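3. Umzugskartons erfassen und einlagern

So, jetzt wird's ernst. Wenn du Kapitel 2 hinter dir hast, läuft Brolia auf deinem Handy, der Etikettendrucker ist gekoppelt und du hast mindestens einen Raum angelegt. Ich hab das Ganze bei meinem eigenen Umzug im März mit 118 Kartons durchgezogen und dabei so ziemlich jeden Fehler gemacht, den man machen kann – profitier also ruhig davon!

3.1 Einen Karton anlegen

1. Tippe in der Übersicht auf das Pluszeichen und wähle „Neuer Karton“.
2. Gib ihm einen Namen, unter dem du ihn wiederfindest. „Verschiedenes“ hatte ich neunmal, bitte nicht nachmachen.
3. Wähle den Zielraum aus, also den in der neuen Wohnung. Das Feld „Herkunft“ kannst du leer lassen.
4. Druck das Etikett und kleb es auf eine Seitenwand, niemals auf den Deckel.

Hinweis: Die Nummer vergibt Brolia automatisch. Löschst du einen Karton, bleibt seine Nummer gesperrt, das soll so sein.

3.2 Inhalt eintragen

1. Lass den Karton offen, bis die Liste fertig ist (klingt banal, ich hab trotzdem ständig wieder Klebeband abgezogen).
2. Öffne den Eintrag und tippe auf „Inhalt“.
3. Kleinkram fasst du am besten in einem Korb oder einer Tasche zusammen und legst dafür einen Unterbehälter an. Der bekommt dann eine eigene Liste.
4. Mach ein Foto von oben und tippe auf „Sichern“.

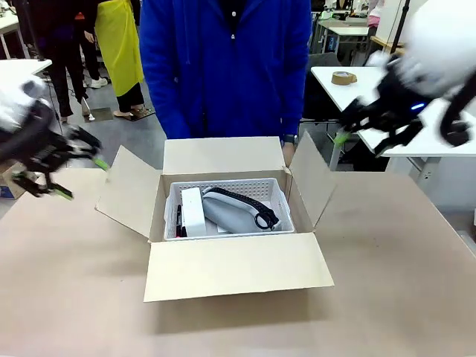
Was passiert mit dem Unterbehälter, wenn ich den Karton in einen anderen Raum verschiebe?

Der Unterbehälter wandert samt Liste mit, du musst nichts neu eintragen. Nur wenn du ihn vorher mit dem Schlosssymbol fixiert hast, fragt Brolia noch mal nach.

3.3 Schließen und stapeln

1. Trag das Gewicht ein, wenn du eine Waage hast. Schätzen geht auch, dann bitte großzügig.
2. Setz den Status auf „Geschlossen“. Erst danach taucht der Karton in der Ladeliste auf!
3. Schwere Kartons nach unten, Bücher sowieso.

Achtung: Spraydosen, Batterien und alles, was auslaufen kann, gehören in einen eigenen Karton mit der Markierung „Vorsicht“. Das Häkchen dafür sitzt etwas versteckt unter „Erweitert“.

3.4 Liste mit anderen teilen

Ich hab die Liste damals mit Sibel und Béla geteilt, und das war Gold wert, weil beide beim Ausladen gleich wussten, wohin mit dem Zeug. Geh auf „Teilen“, gib die Mailadresse ein und wähle „Nur lesen“. Mit „Bearbeiten“ würde ich sparsam sein – Béla hat mir aus Versehen die komplette Küche in den Keller verschoben.

Achtung: Ohne Netz zeigt die geteilte Liste den letzten geladenen Stand. Also vor der Fahrt einmal aktualisieren, vor allem wenn der Keller so tief liegt wie meiner.

Wie du die Kartons am Ziel wieder ausbuchst, steht in Kapitel 4.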